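[list] Notes from the open day at Cloton
Posted by Kyu-ri Cho, July
2 min read

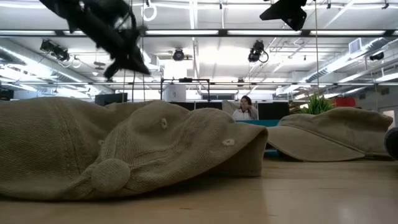
Gripper and the two khaki caps, seen from the table side.

Dear all,

Sandro Marras wrote:
> Did anyone from the list go to the Cloton open day? I would like to know
> if the soft goods demo is worth the trip. Last year they only had boxes.

Yes, I went with Kyung-hwa Ra, and I can answer for this part. The boxes are gone. Now the Kwon cell handles caps, and we watched it for two hours in the afternoon.

The cap is a difficult object, more than I expected. The crown folds when it lies on its side, but the brim stays stiff, so the fingers meet two very different things. Raed Zoubi, who guided our group, told us they have 1027 recorded grasps on caps so far. He prefers to grip the crown – the brim turns too easily in the fingers, he said.

I asked about the software. It is Sita, the same as before, with a new planner. He did not want to give us a success rate and I did not insist.

If you go, please write to them first. The room is small for groups, and we were 8 persons.

Best regards,
Kyu-ri

Comments (3)

Hae-won Bang: Thank you for the report. Did they show the Grultano hand too?

Kyu-ri Cho: Not in our group. Maybe in the morning.

Sandro Marras: Good, then I will write to Raed.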